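Skitgate hat swap is back for another summer
4th January

Good news for anyone who burnt the tops of their ears over the holidays — the hat swap is on again at the Skitgate hall, and this year it's running for the whole month instead of a single arvo. I popped in this morning to drop off two of my own and came home with three, so I'm already failing at the decluttering. 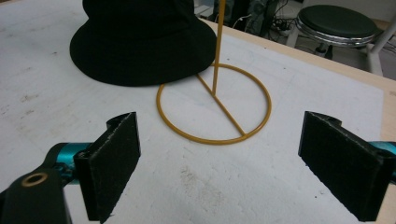
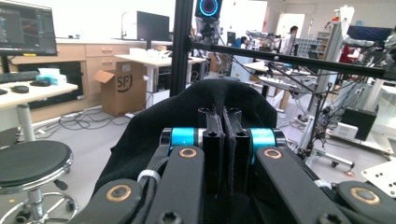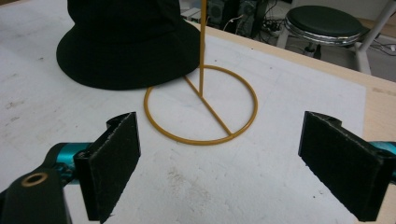 The rules are pretty much the same as last summer. You bring in a clean hat you don't wear any more, you take one you like, and if you've got nothing to bring it's a gold coin in the tin by the door. Kids' hats are free. Wide brims always go first, and I can see why after the week we've had, so if you fancy something like the black bucket hat next to the mustard-yellow stand I'd get down there early. Black does get warm out on the oval (ask me how I know!) but a soft brim that comes right around beats a cap any day when you're fielding at fine leg.

The swap started because the lost property cupboard at the pool was so full that the door wouldn't shut. About 100 hats came out of it that first year, most of them small and navy blue, and the school got a fair few of those back. Since then people have been bringing in nicer stuff. I spotted a gorgeous straw number this morning with a green ribbon and I'm still kicking myself for dithering over it.

Massawe, the fabric shop on Vistance Road, is doing repairs again too. Chin straps and loose linings cost 6 dollars, and they'll sew a name tape in while you wait if it's quiet. They can't do anything for felt that's been through the wash, sorry, I did try.

Doors are open from nine until noon every weekday and the last day is the 31st. Anything left over gets boxed up for the beanie swap in July, when the whole thing flips over to woollies and I'll be begging you all for scarves. Parking's tight while the footpath is being dug up, so come in from the river side if you can.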